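Parcel Damage Claims Rise as Bednarek Shortens Its Filing Window

14 shares | 3 comments

Customers who receive a broken item through the regional carrier Bednarek will have less time to report it under terms that took effect in February. The change shortens the filing window for visible damage and adds a requirement that the inner packaging be kept until an inspector has signed off on the claim.

The carrier handled 1,206 damage claims in its last reporting period, according to a notice sent to account holders. It did not give a comparison figure in the notice, but said the total was higher than in the period before and that most of the growth came from household goods shipped by private senders. Commercial shippers, who pack to a written specification, accounted for a smaller share than they had previously.

Teresa Godinho, claims manager at Bednarek, said the new terms address a recurring problem with evidence. In many cases the recipient discards the box and the cushioning on the day of delivery and files a claim later with photographs of the broken item only. An inspector then has no means of judging whether the item moved inside the carton, whether the carton was crushed from outside, or whether the item was damaged before it was packed.

"The carton tells us about the load and the inner wrap tells us about the movement," Godinho said. "With one of them missing, we can usually still decide. With both missing, we are working from a picture of a broken plate."

Under the revised terms, visible damage to the carton must be reported within two days of delivery. Concealed damage, meaning damage found only after the carton is opened, may still be reported later, but the claim is now limited to $375 unless the sender bought additional cover. Claims above that amount are referred to Sendadum, the firm that administers the extended cover, and are assessed under separate rules.

Sendadum requires the item to be wrapped individually and separated from the carton wall by at least 2 inches of cushioning on every side. Paper, molded pulp, foam and air-cell film are all accepted. Clothing and towels are not, even where the item arrives intact in the same shipment as one that did not.

Ynyr Jenkins, a packaging engineer at the test laboratory Jallilness, said the spacing rule is reasonable but that thickness alone is a poor predictor of performance. Air-cell film loses height under a sustained load as air passes slowly through the cell walls, and a wrap that measures correctly on the day of packing can be noticeably thinner after a period in a stacked trailer. Larger cells generally suit heavier items and void filling, while smaller cells are intended for surface protection and light articles.

The laboratory recently ran a series of drop tests on ceramic bowls packed in single-wall cartons. Cartons were conditioned at a fixed temperature and humidity, then dropped on one corner, three edges and six faces in a set order. Jenkins said the most frequent cause of breakage was contact between two items packed in the same carton, and that the wrap around each bowl was often adequate for a flat drop but left the rim exposed on an edge drop.

Reused film performed less consistently. Jallilness compared new material with film that had already been through one shipment, and recorded a loss in cushioning of roughly 20 percent in the reused samples, with wide variation between pieces. Burst cells were the main factor. Jenkins does not advise against reuse, but recommends checking for flat areas and adding a layer where they occur — particularly at corners and handles.

Bednarek will continue to accept reused cartons provided that old labels are removed and the board has no tears or soft areas. The weight limit printed on the base of a carton applies to new board, and the carrier advises senders to stay well below it for a second trip. Tape should cross both end seams as well as the center seam. String and cellophane tape remain prohibited.

The Bava counter network, which accepts parcels for Bednarek at neighborhood stores, will not inspect packaging at drop-off. Counter staff may refuse a parcel that rattles, leaks or cannot be stacked, but acceptance at the counter does not confirm that the parcel meets the terms of either level of cover. A printed summary of the packing rules is available at Bava counters on request.

Claims already open when the terms changed will be decided under the previous version. Recipients with a pending claim do not need to resubmit photographs, although Godinho said any packaging still on hand should be kept until a decision is issued. The claim form now asks for separate pictures of the item, the carton and the inner wrap, and can be saved and completed later.

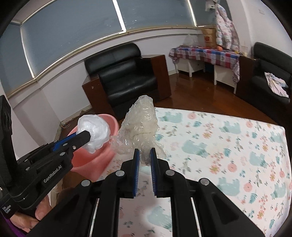 A claim number is sent by email once the form has been submitted — the number should be written on the outside of the carton if an inspector asks for it to be returned. Return postage for inspection is paid by the carrier.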